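We use cookies to remember your settings. Accept all | Manage choices

How to find your gripper's closed point from wrist camera footage

Last updated: Tuesday, May 13, 2025

If you've collected demonstrations with a wrist camera and you only have video plus a rather flaky width reading from the fingers, you'll know my problem. The reading drifts. One session "closed" comes out as zero, the next it's a bit above, and by the end of the week your policy thinks it's permanently holding a biscuit. I lost most of February to this, so let me save you the trouble!

The method is mostly Noémie Besnard's idea, and I've just filed the corners off it. Instead of trusting the number, you pick out frames where the fingers are plainly shut, pick out frames where they're plainly apart, and fit the width signal between the two. It's a small script (we call ours Redby, don't ask) and it runs happily on an old laptop.

Step 1: pick your closed frames

Go through the recording and save the moments when the fingers are together with nothing between them. You want 8 of these, spread across the whole session, because drift is exactly what you're hunting. If you take them all from the first minute you'll get a lovely fit and it'll be useless by teatime.
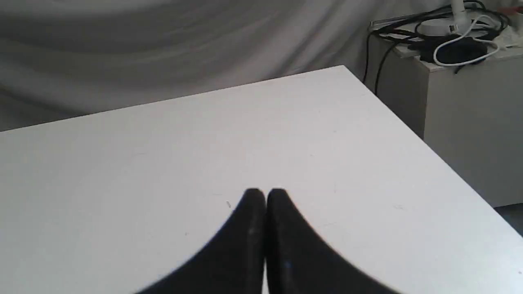 Closed frames are much easier to label when the fingers stand out from whatever's behind them, so go for those first. I look for one thing, which is the seam. With black fingers over a pale table it runs straight up the middle, and the two rounded tips make a pair of humps either side of it, so even a very simple edge finder will lock on. My settings file keeps the humps as a template, and I match that template against every other candidate. Anything scoring badly gets looked at by eye. Don't worry about clutter further back (cables and so on), as we're going to mask all that off anyway.

Step 2: mask everything but the fingers

Draw a rough mask over the bottom part of the picture, where the fingers live. Rough is fine. I spent ages tracing a beautiful outline and Krešimir Tomić, who was testing the script on his own recordings, got the same fit from a wonky rectangle. I was a little bit cross.

Two things to watch:

Keep the mask tall enough for the tips at full opening, as they move outwards and can change height in the picture as well.

Use the same mask for the whole session. If the camera gets knocked and shifts, treat everything after the knock as a new session and start again from step 1.

Step 3: pick your open frames

Same again, but now with a clear gap. These take longer, I'm afraid. The background shows through between the fingers, and it changes all the time as the wrist swings about, so the template trick from step 1 falls over. I do them by hand. You click the inner edge of the left finger, click the inner edge of the right one, and move on to the next. With a cup of tea it's quite restful.
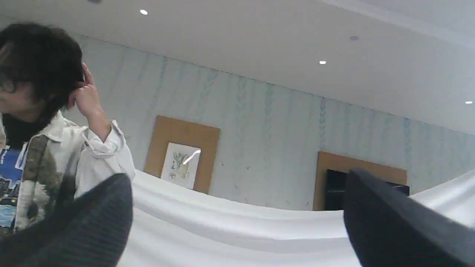 Fingers wide apart over white cloth: click the two inner edges and ignore everything past them.

Pick frames where both inner edges are easy to see. If one finger melts into something dark behind it, skip that frame and find another. Guessing costs you more than you'd think, as a bad click at the open end tilts the whole line.

Step 4: fit the line

Now you've got a heap of pixel gaps and a heap of raw width readings. Plot one against the other before you fit anything, please. You should see a tidy blob down at the closed end and a looser one up at the open end. If you see 2 blobs at the closed end, your drift came as a jump, and you'll want to split the session there and fit each half on its own.

For the fit itself I use a plain straight line with the worst points thrown out. I did try a curve. It hugged the labelled frames very nicely and then went silly in the middle, where I had no labels at all.

Step 5: check it on frames you didn't use

Pull 100 fresh frames at random, run the fit, and look at the ones it calls closed. On my last set it got 4 wrong, all of them with something thin held between the tips, and that's a fair mistake given that the script only ever sees pixels. If you get a lot more than that, go back to your clicks before you blame the fit.

Once you're happy, write the corrected widths into a new column and leave the raw one where it is. I overwrote mine the first time and had to dig the originals out of a backup.

Next I'll go through lining the widths up with the arm's timestamps, which has its own set of headaches.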